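Can a robot put away your spatula yet?

I spent a July afternoon at Plellness, a small outfit trying to teach machines the jobs most of us do half asleep, and I came home feeling a lot better about my own kitchen skills. The question I brought along was simple: can these things do chores yet? The short answer from Hina Sandhu, who runs the kitchen work there, was "some of them, on a good day."

Her team starts with people. Someone does the chore with a gripper in hand, over and over, and the software learns from the recordings. The goal for this round is 600 recordings of utensil handling, and they were already past it at 1,072 when I visited (she looked pretty pleased about that!).
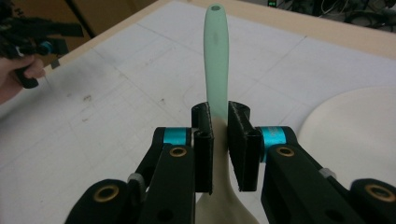 The mint-handled spatula, held upright between the two black pads.

You'd think a spatula would be easy. It's light, it doesn't break, it has a handle made for grabbing. But a grip that's fine for lifting can be all wrong for handing the thing over or dropping it in a drawer, and a person fixes that without a thought. Florencio Paredes, who handles testing, told me the software still gets confused when a tool lands at an odd angle — and mine land at odd angles all the time.

Tall things are a different headache. A pole on a wide round base gives you a choice: take it by the pole, or go for the rim? I had a try with the gripper myself and changed my mind twice before I'd even closed it.

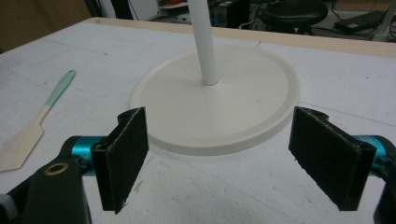
So, when do I get one?

Not this year. Liv Engström, who looks after the shop-floor side, thinks stockrooms will come first, where the same 7 items go in the same bins all day long. Homes are messier, and every kitchen is messy in its own way. Her team is planning a trial with Kubiak, a housewares store, to see how the software copes with real shelves and real restocking.

I asked Hina whether she lets a machine near her own dishes. She laughed and said she still does them by hand, usually while listening to the radio. Me too, for now — and I've got a sink full waiting.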